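Rirley Tactile Slip Set – README

Release date: 4 July 2025

What is in the release

985 grasp attempts with paired fingertip readings, split into 469 for training, 415 for validation and 101 held out. Each attempt is one folder with two tactile streams, the gripper position log and a text label (slip, hold, drop). Labels were assigned from the tactile streams by one person. We would not trust the line between slip and hold to better than a coin toss in the hard cases.

What we tested

The Plendix method claims that two dimpled pads facing each other can predict slip before it happens. We rebuilt the fingertips as printed brackets, one cylindrical pad in each, cabled separately, and ran the method as published. It did well on our validation split. It did much less well on the held-out objects, and a plain threshold on the pressure sum got most of the way there.

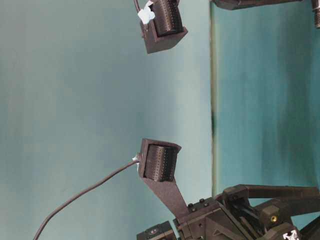 Does the model need both fingertips?
Mostly it doesn't. Dropping one stream changed the held-out score by less than the spread between random seeds, so any claim about paired sensing should be read with that in mind.

Known problems

The Bevetti objects are nearly all rigid. A model trained here has seen very little cloth or foam.

Pads wear. Readings collected in March drift from later ones, and we only started logging pad age partway through. Normalizing per session helps – it also hides real differences in grip force.

The Opoku baseline was tuned for 3000 steps on the training split. Ours was tuned longer. Treat the gap between them as unproven.

Please report held-out results over several seeds. Single-run numbers on this set mean very little.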